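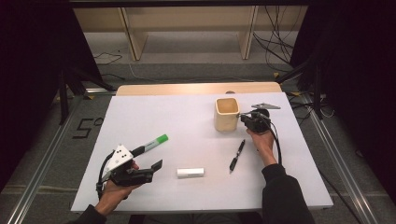
**Wimham Hall - kitchen, craft room and back corridor**
August walk-through, with comments

Hello again, and thank you for leaving everything unlocked. Same key as before: **OK** is fine, **FIX** wants doing before the fall bookings start, **WATCH** means I'd like to look at it again next time.

### Ways out

- [x] Front doors open fully from inside - **OK.** Lovely and smooth now.
- [x] Back corridor clear - **OK**, but only just. The folding chairs have crept along the wall again, and I moved six of them into the store myself.
- [ ] Exit sign over the side door lit - **FIX.** One half is out, so from the stage end it reads as a sort of dim green smudge. The fitting is a Warkden and takes the short tube, and I believe there is a spare on the top shelf in the boiler cupboard.
- [x] Outside step, handrail firm - **OK.** A little moss on the bottom step, nothing a stiff brush won't see to.

### Fire

- [x] Extinguishers in place, pins in, gauges in the green - **OK**
- [x] Fire blanket by the stove - **OK**, and somebody has finally hung it where you can reach it without leaning over the burners. Thank you!
- [ ] Alarm test written up - **FIX.** The book stops in June. If the tests were done, please fill in what you can remember, and if they weren't, please just start again from this week.
- [x] Occupancy notice posted - **OK.** It still says 300 for the main hall, and I know the old brochure says 308, but the notice is the one that counts. Could the brochure be put out of its misery?

### Craft room

- [x] Tables steady, no splinters or sharp corners - **OK**
- [x] Work boards flat and clean - **OK**
- [ ] Small pots and cups put away after use - **WATCH.** They do wander, and I found two on the windowsill with paint dried hard in the bottom.
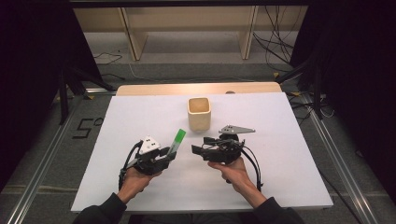 *Craft room: cup on a white board, light wooden table.*

- [x] Outlets and covers - **OK**
- [ ] Paper cutter blade guard - **FIX.** It lifts but doesn't drop back by itself. Tape over the handle and keep it on the high shelf until the new spring comes from Hafþórsson - their parts desk was quick with the last one.

### Kitchen

- [x] Fridge holding at 35 degrees - **OK**
- [x] Hot water - **OK**, and properly hot, so the little warning card over the left sink should stay up.
- [ ] Floor mat by the dishwasher - **FIX.** The corner curls and I caught my own toe on it, which I suppose is one way to inspect a mat. Turn it around or throw it out.
- [x] Knives in the block - **OK**

### First aid

- [x] Box full and green seal unbroken - **OK**
- [ ] Nothing loose in the drawer underneath - **FIX.** There was a half-used bottle of Visine in there among the batteries and birthday candles. Opened eye drops shouldn't be passed from one person to the next, so please let that one go. The sealed eye wash is in the box already.
- [ ] Accident book - **WATCH.** Plenty of pages left, no pen. I left mine on the string.

### Odds and ends

The box of 1,000 paper napkins on top of the water heater needs another home, please, and soon - the shelf by the coffee urn has plenty of room. The gutter over the bins is dripping again as well, though that can wait for the ladder to come back.

Next look in October, mid-morning if that still suits the playgroup.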